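머스컴 마을식당, 일회용 컵 없애고 12월부터 다회용 컵만 쓴다

2019-11-12

머스컴의 공동 식당이 12월부터 일회용 컵을 쓰지 않기로 했다. 식당을 운영하는 협동조합 쿠에스타는 지난 조합원 모임에서 이 안을 표결에 부쳤고, 찬성이 많아 통과되었다고 밝혔다. 식사를 하러 오는 손님뿐 아니라 음료만 사서 나가는 손님에게도 같은 규칙이 적용된다.

쿠에스타에 따르면 지난달 한 달 동안 식당에서 나간 종이컵은 1,623개였다. 이 가운데 많은 수가 식당 안에서 한 번 쓰이고 바로 버려졌다. 운영을 맡고 있는 리앤 퍼니벌은 "밖으로 가지고 나가는 손님이 대부분이라고 우리는 생각하고 있었습니다. 그런데 쓰레기통을 살펴보니 자리에 앉아서 마신 컵이 훨씬 많았습니다"라고 말했다.

새 방식은 간단하다. 식당 안에서는 씻어서 다시 쓰는 컵에 음료를 준다. 가지고 나가려는 손님은 보증금 2파운드를 내고 컵을 빌리며, 컵을 돌려주면 보증금 전액을 받는다. 반납은 식당에서도 할 수 있고, 이웃 마을 스태틸럼의 찻집 자시미아에서도 할 수 있다. 자기 컵을 가져오는 손님은 음료값에서 30펜스를 할인받는다. 컵의 크기나 모양에는 제한이 없지만, 깨끗하지 않은 컵은 직원이 받지 않을 수 있다.
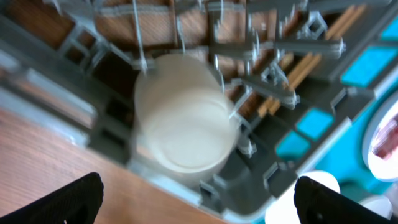
식기세척기 선반에 놓인 흰색 컵.

설거지 일이 늘어나는 것에 대해서는 걱정하는 의견도 있었다. 점심시간에는 지금도 주방이 바쁘고, 컵이 제때 돌아오지 않으면 오후에 쓸 것이 모자랄 수 있기 때문이다. 주방에서 일하는 디그비 와카는 처음에 이 계획에 반대했다고 한다. 그는 "컵만 따로 모아서 씻는 시간을 정해 달라고 부탁했습니다. 접시하고 같이 넣으면 컵 안쪽에 얼룩이 남을 때가 있어서 결국 손으로 다시 씻어야 합니다"라고 설명했다. 협동조합은 이 부탁을 받아들여 점심 영업이 끝난 다음에 컵만 씻는 시간을 두기로 했다. 그 시간에는 뜨거운 음료 주문을 잠시 받지 않는다.

비용 문제도 모임에서 길게 이야기되었다. 쿠에스타는 먼저 컵 100개를 새로 사고, 종이컵을 사지 않아서 남는 돈으로 이 비용을 채울 계획이다. 보증금으로 받은 돈은 식당의 다른 수입과 나누어 관리한다. 컵이 많이 없어지는 경우에는 내년 봄에 보증금을 올리는 방법도 다시 의논할 것이라고 했다.

손님들의 반응은 서로 달랐다. 매일 아침 커피를 마시러 온다는 한 주민은 두꺼운 컵에 마시는 것이 더 맛있다며 환영했다. 반대로 버스를 타기 전에 차를 사 간다는 다른 주민은 저녁에 집에 돌아올 때 식당 문이 이미 닫혀 있어서 반납이 불편할 것 같다고 말했다. 퍼니벌은 이런 손님을 위해 식당 문 옆에 반납 상자를 두는 것을 생각하고 있지만, 상자에 넣은 컵의 보증금을 어떻게 돌려줄지는 아직 정하지 못했다고 답했다.

자시미아도 같은 컵을 쓸지 검토하고 있다. 우선은 반납만 받고, 모인 컵은 일주일에 두 번 머스컴으로 보낸다. 남아 있는 종이컵은 이달 말까지 식당에서 계속 사용하며, 그 뒤에도 남는 것은 마을 행사에 쓸 예정이다. 컵 대여에 대한 질문은 식당 계산대에서 할 수 있다.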